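What Is Phishing?
Computer Safety for Ages 8 to 12

Phishing is a trick used to steal passwords. A criminal sends a message that pretends to come from a company, a school or a game. The message asks the reader to click a link or type a password. The name sounds like "fishing" because the message works like bait.

How a fake message works

Suppose you play a game called Jollell. An email says you have won 459 coins, and you must log in within 20 minutes to collect them. The link opens a page that looks like the Jollell login page. It is a copy. Anything typed there goes to the person who made it.

A short time limit is a common sign. Others are spelling mistakes, a strange sender address, and a prize for a contest you never entered.

What the police do

Computer crime can cross borders. The sender may be in one country and the computer that holds the fake page in another. Police ask the company that runs that computer for its records — a list of when it was used and from where. This can take months.

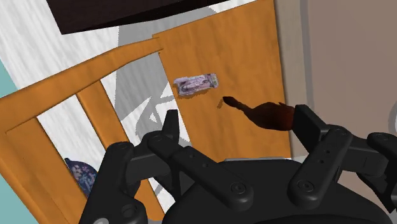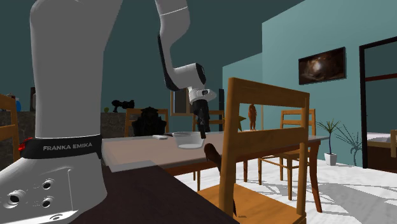

A login page is made of pictures, text and boxes, and all of these can be copied. Looking real is therefore not proof. Computers can draw a whole dining room, with a clear glass bowl on a wooden table and a robot arm over it, and a login page is much simpler to draw. Check the address at the top of the browser, letter by letter. One changed letter means a different site.

What to do

Do not click. Show the message to an adult. If you already typed your password, change it the same day, and tell an adult which account it was.

Tivbridge Computer Safety Pages. Last checked June 15, 2026.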